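Prurnier : un petit jeu de recettes de grignotage salé

Version du 20/12/2022. Textes en français, encodage UTF-8, un fichier par recette.

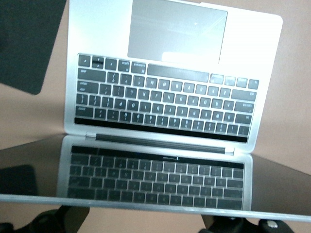 Sérgio Valente demande si les temps de cuisson au four à micro-ondes valent pour tous les appareils, parce que ses chips de parmesan sortent molles à 40 secondes et parfaites à 65. Bonne remarque ! Les temps sont ceux de la recette d'origine, et le champ puissance indique le réglage utilisé quand l'auteur l'a donné. Quand il est vide, partez du temps court et rallongez par tranches de 10 secondes. Le fromage continue de durcir en refroidissant, alors attendez un peu avant de juger.

Contenu

Le jeu contient 102 recettes salées à manger avec les doigts, toutes faisables en semaine : tuiles de fromage, pois chiches grillés, crackers aux graines, peaux de pommes de terre au four, galettes de riz poêlées, olives marinées, et une section entière sur le chou kale que je défends bec et ongles (essayez-le au vinaigre de cidre, vraiment). Il y a aussi 6 recettes de sauces, rangées à part dans le dossier sauces, que l'on peut associer à n'importe quoi.

Champs de chaque fiche

titre : tel que l'auteur l'a écrit, fautes corrigées
portions : nombre entier, vide si inconnu
ingredients : une ligne par ingrédient, quantité d'abord
etapes : texte libre, une étape par ligne
cuisson : micro-ondes, four, poêle, friture ou aucune
puissance : en watts, micro-ondes seulement
temperature : en degrés Celsius, four seulement
duree : en secondes pour le micro-ondes, en minutes pour le reste
variantes : herbes, épices ou fromages de remplacement
source : carnet Rodrigues, atelier Skomovard ou envoi libre

Attention au champ duree, c'est celui qui piège tout le monde quand on trie les fiches !

D'où viennent les recettes

Le gros du fonds vient du carnet Rodrigues, un cahier de cuisine plein d'annotations magnifiques dans les marges (« plus de thym ! » revient sans arrêt). L'atelier Skomovard a ajouté les crackers et tout ce qui touche aux graines. Les envois libres sont arrivés par courriel depuis avril, et j'en reçois encore avec un plaisir fou.

Conversions

Les tasses et cuillères ont été ramenées en grammes et en millilitres. Pour le fromage râpé, la densité change beaucoup d'une râpe à l'autre, donc la mesure d'origine reste entre parenthèses. Les pincées sont restées des pincées.

Limites connues

La friture est peu représentée, 2 fiches en tout. Les allergènes ne sont pas balisés : il faut lire la liste des ingrédients. Certaines variantes n'ont été essayées que par leur auteur, en particulier l'aneth sur le provolone fumé, que j'adore mais qui divise.

Utilisation

Les fichiers s'ouvrent dans n'importe quel éditeur de texte. L'outil Tendska les lit directement et produit un livret imprimable, avec un index par ingrédient. Au-delà de 400 fiches l'index devient lent, mais on a encore de la marge.

Contribuer

Envoyez une recette par message, avec les quantités et le mode de cuisson. Les recettes sucrées sont refusées pour l'instant, sauf les noix caramélisées au piment, parce qu'elles sont trop bonnes. Si vous avez une version croustillante de la feta, je la veux !

Licence : partage libre avec mention de la source, y compris pour les livrets imprimés.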